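블록 밀기 과제 세팅 안내 (동아리 신입용)
3장. 판 놓기부터 첫 밀기까지

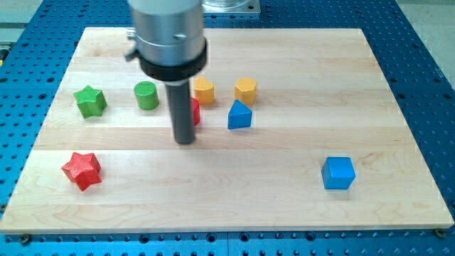 안내서 3호 · 14쪽

2장까지 따라왔으면 팔에 전원이 들어가고 비상정지 버튼도 한 번 눌러 봤을 거예요. 안 눌러 봤다면 2장으로 돌아가서 꼭 눌러 보고 오세요. 저는 1학년 때 그걸 건너뛰었다가 막대로 판을 꾹 눌러 버리고는 버튼이 어느 쪽에 있는지 몰라서 한참 허둥댔거든요.

이번 장에서는 나무판을 올리고, 블록을 놓고, 막대 끝 높이를 맞추고, 블록 하나를 밀어 봅니다. 우리 과제는 집는 게 아니라 미는 거라서 팔 끝에는 곧은 막대 하나만 씁니다. 손가락 두 개짜리 그리퍼를 기대하고 들어온 분들은 좀 실망하던데, 밀기가 은근히 어렵고 재미있어요!

준비물
나무판 1장
색깔 블록 8개 (초록 별, 초록 원기둥, 빨강 별, 빨강 원기둥, 노랑 하트, 노랑 육각, 파랑 삼각기둥, 파랑 정육면체)
팔 끝에 끼우는 막대
Kemodent 조종 프로그램이 깔린 노트북
마른 천

3.1 나무판 올리기

1. 파란 타공판 위를 마른 천으로 한 번 닦습니다. 나사 부스러기가 끼면 판이 까딱거려요.
2. 나무판을 결이 좌우로 가게 놓습니다. 앞에서 봤을 때 나뭇결 줄이 가로면 맞아요.
3. 판 네 귀퉁이를 손가락으로 번갈아 눌러 봅니다. 한쪽이라도 뜨면 다시 들어서 닦고 놓으세요.
4. 앞쪽 모서리 근처 나사 머리가 튀어나와 있지 않은지 손끝으로 만져 봅니다. 튀어나왔으면 조여 주세요.

참고: 판 표면이 매끈하고 살짝 윤이 나서 조명이 바로 위에 있으면 하얗게 번집니다. 저는 책상 스탠드를 끄고 천장등만 켜고 해요. 카메라 인식이 훨씬 얌전해집니다.

3.2 막대 끼우기

1. 팔을 대기 자세로 보냅니다. 프로그램에서 '대기'를 누르고 완전히 멈출 때까지 손을 넣지 마세요.
2. 막대를 검은 고리 아래쪽에 똑바로 밀어 넣습니다. 끝까지 들어가면 더 안 들어가는 느낌이 옵니다.
3. 고정한 다음 아래로 살짝 당겨 봅니다. 빠지면 2번부터 다시!
4. 옆에서 한 번, 앞에서 한 번 봅니다. 두 방향에서 다 수직이어야 해요. 앞에서만 보고 넘어가면 꼭 뒤로 기울어 있더라고요.

주의: 막대를 갈아 끼우는 동안에는 다른 사람이 노트북을 만지지 않게 하세요. 제가 매번 "손 들어갑니다" 하고 외치는 게 그냥 버릇은 아니에요.

3.3 막대 끝 높이 맞추기

여기서 제일 많이 헤맵니다. 막대가 너무 높으면 블록 위를 스쳐 지나가고, 너무 낮으면 판을 긁어요. 판에 닿지 않으면서 블록 옆면은 확실히 미는 높이를 찾아야 합니다.

1. 블록을 모두 치우고 시작합니다.
2. 프로그램의 '높이' 칸에 433을 넣고 '이동'을 누릅니다. 우리 팔 기준으로 안전하게 떠 있는 값이에요.
3. 화살표 키로 한 칸씩 내립니다. 꾹 누르고 있으면 쭉 내려가니까 톡톡 끊어서 누르세요.
4. 막대 끝과 판 사이가 3mm가 되면 멈춥니다. 저는 명함을 여러 장 겹친 두께 게이지를 만들어 두고 끼워 봅니다. 서랍에 Jacquet라고 적힌 봉투가 그거예요.
5. '저장'을 누릅니다. 저장을 안 하면 껐다 켰을 때 처음부터 다시 해야 해요(저도 여러 번 당했습니다).
6. 판의 왼쪽, 오른쪽, 앞, 뒤로 천천히 옮기면서 간격이 그대로인지 봅니다. 한쪽에서만 좁아지면 판이 떠 있는 거니까 3.1로 돌아가세요.

주의: 높이를 내릴 때는 한 손을 비상정지 버튼 위에 올려 두세요. 익숙해져도요.

3.4 블록 놓기

1. 팔을 다시 433 높이로 올립니다.
2. 블록을 판 위에 흩어 놓습니다. 같은 색끼리 붙여도 되고 떼어 놓아도 돼요. 매번 다르게 놓는 게 오히려 좋습니다.
3. 첫 연습이라면 블록 하나는 다른 것들과 멀찍이 떨어뜨려 놓으세요. 파란 정육면체를 판 오른쪽에 혼자 두고 그것부터 밀면 편합니다.
4. 블록이 다 판 안쪽에 있는지 봅니다. 가장자리에 걸친 건 밀자마자 떨어져요.

참고: 막대 바로 뒤에 놓인 블록은 앞쪽에서 보면 잘 안 보입니다. 빨간 원기둥이 특히 그래요. 가늘게 옆구리만 보이면 인식 프로그램이 못 찾을 수 있으니, 팔을 옆으로 비켜 놓고 인식시킨 다음 시작하세요.

3.5 첫 밀기

1. 속도를 제일 느린 단계로 둡니다.
2. 막대를 밀고 싶은 방향의 반대편으로 옮깁니다. 정육면체를 왼쪽으로 보내려면 오른쪽에 서는 거죠.
3. 저장해 둔 높이로 내립니다. 블록 위로 내려가고 있으면 바로 멈추고 올리세요.
4. 블록 면 한가운데를 겨냥해서 천천히 밉니다. 가운데에서 벗어나면 블록이 빙글 돌아요.
5. 원하는 곳에 오면 멈추고, 살짝 뒤로 뺀 다음 위로 올립니다. 바로 올리면 블록이 딸려 움직일 때가 있습니다.

정육면체가 잘 되면 원기둥, 그다음이 육각이에요. 별은 맨 나중에 하세요. 뾰족한 데를 밀면 어디로 갈지 저도 모릅니다. 오목한 곳에 막대를 넣고 밀면 의외로 얌전히 따라오긴 해요.

3.6 잘 안 될 때

블록이 안 움직여요: 높이 값이 저장한 값인지 보세요. 열에 아홉은 대기 높이 그대로입니다.

블록이 자꾸 돌아요: 미는 점이 치우쳤어요. 조금씩 밀고, 멈추고, 막대 위치를 고치고, 또 밀면 됩니다.

긁는 소리가 나요: 비상정지. 그다음 3.3부터 다시 합니다.

기록이 저장되지 않아요: Lilelari 폴더에 파일이 3,000개를 넘으면 프로그램이 저장을 거부합니다. 오래된 것을 Brorkent 외장하드로 옮기고 다시 해 보세요.

3.7 끝내고 나서

1. 팔을 대기 자세로 보내고 전원을 끕니다.
2. 블록 여덟 개를 상자에 넣습니다. 하트가 잘 사라지니 한 번 더 봐 주세요.
3. 판은 그대로 두고 천으로만 덮어 둡니다.
4. 연습 일지에 저장한 높이 값과 민 블록 이름을 적습니다.

7월 교내 대회에 나갈 분들은 여기까지를 혼자서 할 수 있어야 4장 '두 블록 붙이기'로 넘어갑니다. 막히면 동아리방 칠판에 적어 두세요. 제가 지나가다 보고 답을 써 놓을게요.

고친 날: 2021년 6월 10일 (3.3의 높이 값 수정)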